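Section 7. Setting the hands to the ready pose in the simulator

This section is for the person who prepares the Verkener two-arm cell for kitchen tasks. Please do section 6 (joint limits and arm bases) before you begin. The work here is done fully in the simulator. The real arms must stay switched off until section 8.

The ready pose is the position where both arms wait before each task. If it is set badly, every task that starts from it will be also bad, and the error is difficult to find later. Take your time with it.

7.1 What you need

- The Verkener desktop program, build 2193 or later.
- The scene file for the counter. The file name starts with "counter" and ends with your cell number.
- The hand profile for the five-finger hands, left and right. These are two separate files. Do not mirror one file to make the other.
- The sheet of joint values which you filled in section 6.

7.2 Loading the scene

1. Start the program and choose Simulation from the first menu. The title line of the window turns green. If it stays gray, you are connected to the real controller. Stop, close the program and start again.

2. Open the scene file. Wait until the counter shows its surface pattern. On older computers this can take more than 7 seconds, and during this time the program does not answer to the mouse.

3. Choose View, then Head camera. The camera looks straight down at the counter. All the checks in this section are made in this view.

4. Open the Hands panel and load the left profile first, then the right profile.

Note: If you load them in the other order, the thumbs come on the wrong side. The program gives no warning for this. Unload both and repeat step 4.

5. Press Place objects. The dishes and other kitchen items appear on the counter. Their positions are slightly different each time, and this is correct.

7.3 Moving the arms

6. In the Arms panel, set the speed limit to 2000. The factory value is 4000, which is too fast for this work, even in simulation, because you will not see a small contact when it happens.

7. Select the left arm. Type the six values from your sheet and press Apply. The arm moves in one motion from the parking position.

8. Wait until the arm has stopped completely. Then do the same for the right arm.

Caution: Do not move both arms at the same time with Apply. The check between left and right arm is only active when you use the Pair button, and this button is not available before the ready pose is saved.

9. Open both hands with the slider "Grip". Pull it to the left end. The fingers must be open and must point away from the arm bases.

10. Turn each wrist a little, in small steps, until the palm faces to the middle of the counter. For most cells the value on the left and the value on the right are not equal. Please do not force them to be equal.

7.4 Checking the pose

11. Look at the head camera view. Compare it with Figure 7-1. Your objects will not lie in the same places, but the hands should be similar.
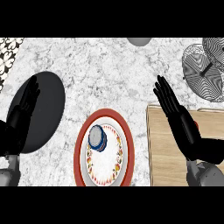 Figure 7-1. Both hands in the ready pose, head camera view.

12. Check the fingertips. They must not touch any object. A dark item under a black hand is hard to judge from above, for example the dark oval under the left hand in the figure. In this case change to the side view and look at the gap there.

13. Check the middle. The plates between the arms must be free, so that each hand can come to them from its own side. It is allowed that an arm passes above the cutting board, as the right one does in the figure.

14. Check for hidden items. A forearm can cover a small object almost completely. In Figure 7-1 only a bit of something red can be seen behind the right forearm. Use Hide arms for a moment, look at what is there, and then press Show arms again.

Note: The black bands at the top and bottom of the view belong to the camera format. Do not try to remove them by changing the zoom. When the zoom is changed, the saved pose will not match the recorded tasks.

15. Press Place objects again and repeat steps 12 to 14. Do this until you have three good results one after another. If a fingertip touches something in any of them, raise the wrist by one step and begin the count again.

7.5 Saving

16. Press Save pose and give the name "ready". Use small letters only.

17. Write the twelve joint values and the two wrist values on your sheet, with date and signature. The sheet stays with the cell.

18. Close the program with File, Exit. If you close the window with the cross, the wrist values are not written.

7.6 If something is wrong

The arm stops halfway and the panel shows "limit". One value is outside of the range from section 6. Usually a minus sign is missing.

The hand closes by itself after Apply. The Grip slider is linked to the old profile. Unload the hand, load it again, and repeat step 9.

The objects fall through the counter when they are placed. The scene was opened before the surface was ready. Close the scene and wait longer at step 2.

The fingers tremble in the ready pose. Small trembling is normal in simulation and can be ignored. If the whole wrist moves, the speed limit was not accepted. Type it again and press Enter.

Section revised 2018-11-27 by Viorica Lazăr. Steps tested by Mekdes Demissie.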